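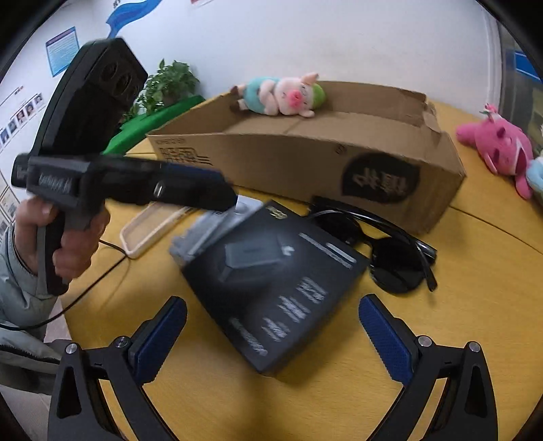 Two grippers, one round yellow table, and a pig asleep on a cardboard box.

Posted 7 May 2021 by Adjoa Laryea

My mother wants to know when a robot will clear her table. She has been asking since December, when she read somewhere that it was two years off, and she has kept a drawer of unsorted chargers ready for it ever since.

I keep telling her that tables are hard. A factory arm gets the same part in the same place all day long. A table gets sunglasses, a phone case, a box somebody meant to put away, and three stuffed animals with opinions about where they live. Folded sunglasses alone have ruined better afternoons than mine. Grab them by the lens and you've left a smear, grab one temple and the whole thing swings open like a gate.

Po-yen Ko, who used to pack orders with me at Rekell, is more hopeful. He says boxes are basically solved. Maybe so, if they're closed. We once had a trial arm on our packing bench that did some 942 boxes without a complaint and then met one with a torn flap. It pushed that flap for 4 minutes -- I timed it -- before someone went over and pressed the red button.

Plush toys ought to be the easy part. You can squeeze them as hard as you like and they don't crack. But where does the pig go? With the other toys, or back on the cardboard box, where some small person left it on purpose? I've got that wrong myself and heard about it until bedtime.

So I told my mother ten years. She said she'd be dead, and could I do the chargers on Sunday instead.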